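3.2 Small upright whiteboards at the work table

The second object type in our study is the small whiteboard that stands on a table. In the earlier part of this section we treated wall boards, which are large and fixed and are mostly cleaned at the end of the day. The table board is another case. It is light, it stands near the hands of the person who uses it, and it is wiped many times in one working day. For this reason we expected that the way of wiping depends more on the stand than on the cleaning cloth, and the results in Section 4 support this in most points.

We used boards from two suppliers, Torka and Dierckx. The Torka board has a coated steel face and is sold with separate feet. The Dierckx board has a painted face and a fixed foot along the full lower side. Both are sold for desks and for reception counters. Before the first session each board was washed with warm water and left to dry for one night, so that the film from the factory did not disturb the first wipes.

The table for all sessions was white. This choice was discussed for a long time among the authors. On a white table the lower side of the board is more difficult to see, and a participant may place the board a little too near the back. On the other hand, marker stains on the table become visible at once, and we wanted to record such stains also. Figure 3 shows the arrangement with the board toward the back of the table and the work space in front of it.
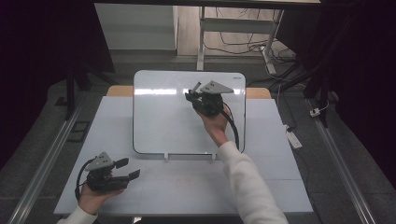 Figure 3. Upright whiteboard on the white table, held at its base by two small stand clips. Reflections of the overhead lights are visible on the board surface.

The task itself was short. A participant was asked to bring the board to a comfortable position, to clean the writing surface, and to leave the board standing. We did not say which hand should be used, and we did not say that the board must be held during the cleaning. A session had up to 10 such rounds, with a pause after each round. In total 105 rounds were kept for the analysis. Rounds in which the board was already lying flat at the start were removed.

Two kinds of behavior were seen again and again. In the first one, the participant supports the board from behind or at the upper corner with one hand and wipes with the other. In the second one, the participant wipes with one hand only and trusts the stand. The second kind is faster, but the board moves backward on the table in small steps, and after some strokes it must be pulled to the front again. With the Torka feet this movement was larger than with the fixed Dierckx foot. We think that the contact area of the feet is the main cause - the weight of the two boards is nearly the same.

The light is also a part of the problem. A glossy board gives back the lamps of the room, and pale marks are easy to miss in the bright areas. Several participants bent their head to the side to look for remaining ink, and one turned the whole board toward the window. In the sessions on Friday afternoon, when the blinds were closed, this happened less often. We did not measure the light level, so we can give only this observation.

For the cleaning material we followed the work at Samport on kitchen surfaces and used one dry cloth for each session. The cloth was folded 2 times and placed on the table before the start. Liquid cleaner was not used, because it runs down to the lower side of the board and collects there, and then the stand becomes slippery. The marking of the rounds was done with the Vustus annotation sheet without changes, except that we added one field for the final angle of the board.

Related items

Wiping and drying of kitchen counters: a comparison of cloth types
Stability of light desk objects under one-hand use
Glare on glossy writing surfaces in small offices
Marker residue after 1000 cleaning strokes
Putting away desk tools at the end of the working day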